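Fio sobre mudança de casa, porque desde novembro me perguntam como foi e eu respondo sempre pela metade. Vou escrever tudo de uma vez e depois mando o link.

Contexto: apartamento de 1975, terceiro andar, sem elevador. Moramos lá nove anos. O novo fica a 28 km, térreo, com quintal pequeno. Duas pessoas e um gato.

Comecei a encaixotar com 30 dias de antecedência e achei que era exagero. Faltou tempo. A última noite foi até as três da manhã, jogando talher dentro de fronha.

O que atrasa são as gavetas. Livro vai rápido, roupa vai rápido. Gaveta de cozinha, gaveta de escritório e a caixa de cabos levaram mais tempo do que a estante inteira da sala.

Sobre a caixa de cabos: joguei fora metade. Na primeira semana na casa nova precisei de um dos que joguei fora. Comprei outro.

Numerei as caixas de 1 a 162. Sim, 162. Muita caixa pequena. Numa planilha anotei número, cômodo e três ou quatro palavras do conteúdo. Foi a melhor decisão da mudança e foi ideia da minha mulher.

O número tem que ir em dois lados e na tampa. Eu escrevi só na tampa nas primeiras e, quando empilharam, tive que desmontar a pilha para achar o remédio do gato.

Caneta grossa preta. A azul some no papelão.

Pedi três orçamentos. Um por telefone, um por vídeo e um com visita. O por telefone veio o mais barato e não incluía embalagem nem escada. Escada é cobrada por andar em muita empresa, perguntem.

Fechei com a Wollier, que mandou uma pessoa ver o apartamento. Olhou armário por armário, abriu a despensa, mediu o sofá. O preço final bateu com o orçamento.

O sofá não passou pela porta da sala. Tinha entrado por ali nove anos antes, então alguma coisa mudou, provavelmente o batente, que trocamos na reforma. Tiraram os pés e a porta e aí passou.

A geladeira desceu com dois rapazes e uma cinta. Esvaziei e desliguei na véspera, como mandaram. Não esqueci o gelo, mas esqueci a bandeja de água de trás. Molhou a escada do segundo andar. Passei pano e pedi desculpas à vizinha.

Agora a parte de separar o que não vai. Fiz em quatro montes: doar, vender, consertar, descartar. O monte de consertar acabou indo quase todo para descartar. Se está quebrado desde a mudança anterior, pode ir direto.

Vender dá trabalho. Anunciei a mesa, duas cadeiras e uma bicicleta ergométrica. A mesa saiu no mesmo dia. A bicicleta ficou três semanas anunciada e no fim eu dei para um primo.

Para doar, liguei antes. Vários lugares não aceitam colchão nem livro didático antigo. Roupa de cama usada, um abrigo de animais aceitou toda e ainda pediu mais.

Descarte é o que mais varia de cidade para cidade. Na minha, a prefeitura recolhe móvel com agendamento e a fila estava longa. Liguem assim que souberem a data da mudança.
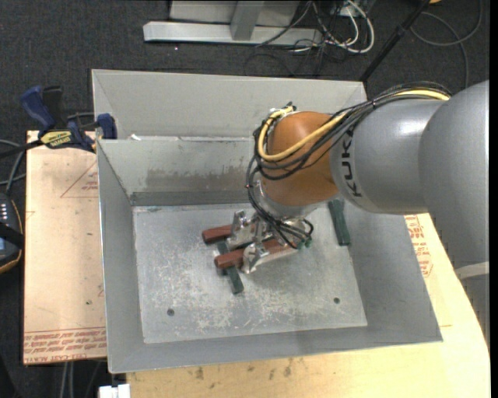 Fundo de metal, bem riscado.

Tinta velha, pilha e lâmpada não vão junto com móvel. Eu tinha sete latas de tinta de cores que nem estão mais nas paredes. Levei ao ponto de coleta num sábado de manhã e resolvi em dez minutos.

Documentos: pasta separada, na mochila, comigo. Contrato, chaves, certidões, carteira de vacinação do gato. Nada disso entra em caminhão.

Um erro meu foi a internet. Pedi a transferência da linha com uma semana e me deram data para vinte dias depois. Trabalhei da casa do Timothée Gautier, meu colega, que mora a quatro ruas e tem uma mesa sobrando. Devo um jantar a ele.

Luz e água foi fácil. Fotografei os medidores dos dois endereços no dia, com o celular. Usei a foto uma vez, quando veio uma conta do apartamento antigo com leitura posterior à minha saída. Cancelaram a diferença.

O gato foi por último, na caixa de transporte, com a manta sem lavar. Passou dois dias debaixo da cama. No terceiro saiu para comer e no quarto já estava em cima da caixa 41 - toalhas.

Montem a cama antes de tudo. Antes da mesa, antes da televisão. Às dez da noite ninguém tem paciência para procurar parafuso.

Falando nisso, parafuso vai em saquinho colado com fita no próprio móvel. Eu pus todos os saquinhos numa caixa só e passei um domingo comparando parafuso.

A caixa do primeiro dia: papel higiênico, sabonete, duas toalhas, chaleira, café, dois copos, carregador, tesoura, remédio, ração. A nossa foi no carro. Faltou abridor de lata.

Quebrou pouca coisa. Uma tigela e o vidro de um quadro, os dois embalados por mim. O que a empresa embalou chegou inteiro. Prato vai em pé, eu tinha deitado tudo.

Quanto custou? Mais do que eu tinha separado. O caminhão ficou no previsto. O que passou foi o resto - chaveiro, cortina que não serviu, duas luminárias, comida pedida por quase duas semanas, caixas extras.

Sobre caixas: as de supermercado servem para coisa leve. Para livro comprei caixa reforçada pequena. Caixa grande cheia de livro ninguém levanta, e o fundo abre na escada. Abriu uma.

Entrega do apartamento: pintei dois quartos, tapei furo e limpei forno. A vistoria apontou um rodapé solto no corredor que já estava no laudo de entrada. Guardem o laudo de entrada.

Hoje, 27 de fevereiro de 2025, ainda tenho onze caixas fechadas no quarto do fundo. Pela planilha são enfeite de Natal, manuais, louça da minha avó e uma que diz só "diversos 3".

Respondendo a quem perguntou por mensagem: não, não contratei guarda-móveis. A entrega das chaves coincidiu por dois dias e foi o suficiente.

E para quem pediu a planilha, são quatro colunas: número, cômodo, conteúdo, aberta sim ou não. Dá para fazer em cinco minutos, mas mando a minha se quiserem, é só deixar o e-mail por mensagem.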